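4.2 Open Day at the Hitwood Site

The second public presentation of the system took place on 17th June, during the open day of the Hitwood site. The first one, in December, was a closed visit for the partners of the Keria project, and the results of that visit were given in Section 4.1. The open day was different in two respects. The visitors had no technical background, and the program ran from morning to late afternoon with only short breaks between the demonstrations.

We prepared 3 tasks for the day: sorting cutlery, folding a small towel, and pouring a drink from one cup into another. The pouring task was shown last in every round. From the earlier tests we knew that it draws the most attention, and we wanted the visitors to stay until the end. The policy was trained on 666 teleoperated episodes, all recorded by our group in the Dalisay kitchen laboratory. No episodes were recorded at Hitwood before the open day, so the table, the lighting and the position of the rack were new for the system.

Figure 3 is taken from the wrist view during the pouring task. One gripper tilts the white cup while the second one holds the light blue cup near its base, upright on the table. Holding the receiving cup is not strictly necessary for a cup which already stands on a flat surface. We kept this behavior from the Dalisay episodes, where the operators preferred it – a light plastic cup moves easily when it is touched by the other arm.
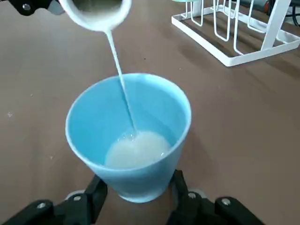

Henalex

Figure 3. Pouring between two cups with two grippers, wrist view. The stream enters the blue cup near the back inner wall, and a shallow pool with small bubbles is visible at the bottom.

The position of the stream deserves a comment. In the state shown in Figure 3 it falls close to the far wall of the cup and does not fall in the center. In our training data both cases occur, and we did not give the operators any instruction about it. For a wide cup the difference has little importance. For a narrow glass it would leave a small margin, and for this reason we did not offer glasses to the visitors, although several of them asked for it.

After each round the visitors could choose the place of the receiving cup on the table, inside an area marked by the staff before the opening. Children usually put the cup as far from the robot as the area allowed. Adults were more careful and often placed it exactly where it had been before. We consider this a weak point of our procedure, because the positions chosen by adults tell us little about generalization. At the next event we intend to draw the positions by lot.

The questions from the visitors were collected on paper cards. Most of them concerned speed and safety, and a smaller part concerned the price of the arms. Only 2 cards asked how the robot decides when to stop pouring. In the present version there is no separate measurement of the liquid level. The decision is made by the same policy that moves the arms, from the camera images and the joint positions. We explained this orally during the afternoon rounds, and we noticed that the word "policy" was not understood – "learned behavior" worked better.

The wrist view was also shown on a large screen next to the table. Visitors in the back rows followed the pouring mainly on this screen. We recommend the same arrangement for similar events, with the screen placed on the side of the receiving cup. The written feedback is discussed together with the December answers in Section 4.4.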